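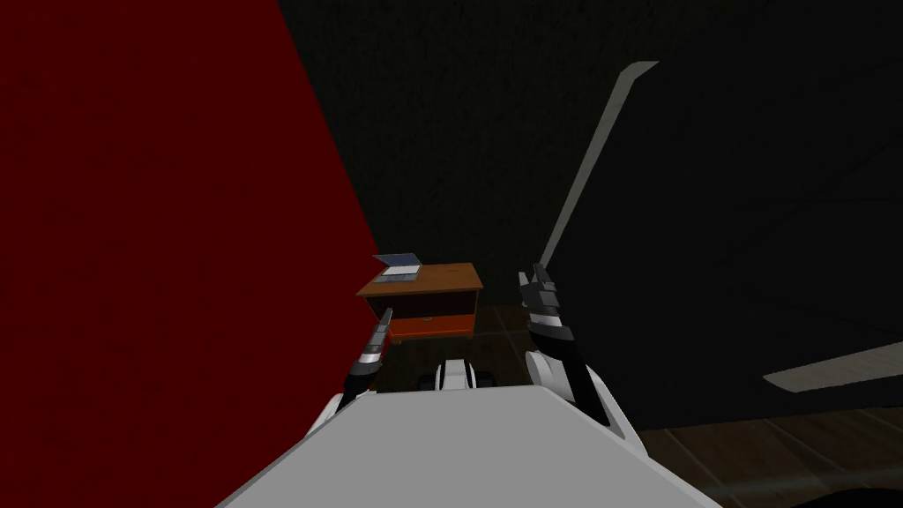
El derecho a una pieza de recambio

8 de noviembre de 2021

En agosto se me rompió el tirador de un cajón de la cocina. Una pieza de plástico del tamaño de un dedo, con dos pestañas que encajan en el frente y una tercera que hace de tope. La cocina es un modelo Arnaud, comprado a la firma Trelgate hace 8 años, y está en buen estado. Los cajones corren bien, las bisagras aguantan y el tablero no se ha hinchado en ninguna parte. Llamé para pedir el tirador y me dijeron que la serie estaba descatalogada. Me ofrecieron cambiar los frentes de todo el mueble bajo por 246 euros, sin contar la instalación.

No pretendo que mi cajón tenga interés público. Pero el caso es tan corriente que casi todo el mundo puede contar uno parecido: el asa de la cafetera, la goma de la nevera, la rueda de la silla. Hemos aceptado que un objeto que cuesta mucho dinero dependa de una pieza que cuesta muy poco y que deja de fabricarse antes de que el objeto se gaste.

La discusión sobre el derecho a reparar se ha centrado en los teléfonos y los electrodomésticos, con razón, porque ahí el desperdicio es mayor y los obstáculos son más descarados. Hay baterías pegadas, tornillos con cabezas que solo abre el servicio técnico y programas que rechazan un repuesto perfectamente válido. Los muebles quedan fuera de la conversación. Se supone que una mesa o un armario los arregla cualquiera con cola y un par de sargentos. Eso valía para los muebles de mis abuelos. El aparador que heredé de ellos tiene tiradores de latón con dos tornillos a la vista, y cuando se perdió uno puse otro de la ferretería. No es idéntico y lleva ahí más años que el original.

Un mueble moderno es otra cosa. Lleva guías con freno, herrajes ocultos, levas, soportes regulables. Son buenos inventos y no los cambiaría por los cajones que había que sacar a tirones en invierno. El problema es que cada fabricante usa medidas propias, y a veces las modifica de una serie a la siguiente sin que se aprecie ninguna mejora. Una guía de Vokham no entra en un cajón de Trelgate por unos milímetros. Quien compra no lo sabe, ni tiene forma de saberlo en la tienda.

Se me dirá que guardar repuestos cuesta dinero. Es verdad. Un almacén ocupa suelo, hay que llevar un inventario y muchas piezas no se pedirán nunca. Ahora bien, para esto hay un remedio bastante viejo, que es normalizar. Las roscas de los tornillos se normalizaron hace mucho y la industria no se arruinó. Si los taladros de los tiradores y los anclajes de las guías siguieran unas pocas medidas comunes, el fabricante podría desentenderse del almacén, y cualquier ferretería tendría algo que sirviera.

Donde la normalización no llegue, bastaría con publicar los planos. Cuando una empresa deja de fabricar una pieza, debería estar obligada a poner sus medidas a disposición de quien quiera hacerla. Un tirador descatalogado no encierra ningún secreto industrial – si lo encerrara, lo seguirían vendiendo. Hay talleres de barrio que lo harían por unos euros, y ganarían algo con ello.

También se dice que al consumidor no le importa, que prefiere cambiar de cocina cada cierto tiempo. Algunos sí, y están en su derecho. Pero esa preferencia se mide mal. Si reparar es imposible y comprar es fácil, la gente compra, y luego las ventas se presentan como prueba de lo que la gente quería. Me gustaría ver qué pasa cuando el repuesto está a la venta en la misma página que el mueble nuevo, con su precio y su plazo de entrega.

Hay un dato que yo exigiría en la etiqueta, junto al precio y las medidas: los años durante los que se garantiza el suministro de cada pieza móvil. Con eso se podría comparar. Una cocina de 2930 euros con recambios para mucho tiempo puede salir más barata que otra que cueste la mitad, pero hoy esa cuenta no la puede hacer nadie.

Al final encontré el tirador en Grullar, una tienda de segunda mano que desmonta cocinas enteras y vende los herrajes sueltos. Los tenían en una caja, de un tono algo más amarillo que el mío. Compré 6. Uno está puesto y los otros cinco los guardo en el mismo cajón, porque el siguiente que se rompa será de la misma serie y no sé si la caja seguirá allí.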